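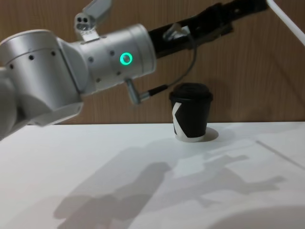 Last changed: November, 4.20 pm

4.2 Cups and lids

Figure 1. Black paper cup with its black plastic lid on.

I came to lids late in the Skurstead study, mostly through Shirin Babaei, who'd been grumbling about them since the pilot. We'd asked 63 regular takeaway drinkers what they noticed first about a cup, and hardly any of them said the cup! They talked about the lid — whether it felt sharp on the lip, whether it sat level, whether you could stand something on it. The one in Figure 1 has a raised rim and a flat top, and I have to admit I'm fond of it. People in the Haller group liked that shape too (the older ones especially), though a few said all-black cups made them think of posh hotels and high prices.

Colour turned out to be tied up with where you put the thing down. A black cup on a pale table looks very crisp, and on dark wood it half disappears. So I got interested in surroundings as well, and Figure 2 has the sort of pairing I mean: a white tabletop against a wood-grain wall panel, with its streaks running up and down in light and dark brown.

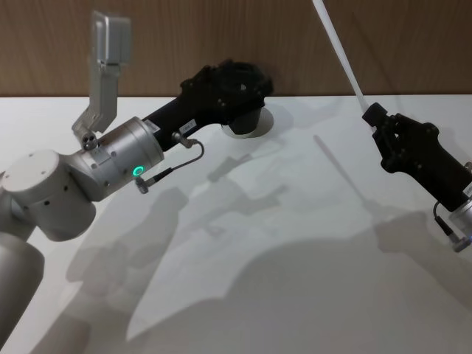 4.3 Stirring sticks

I'd planned to skip these, but 20 people brought them up without being asked, so in they went.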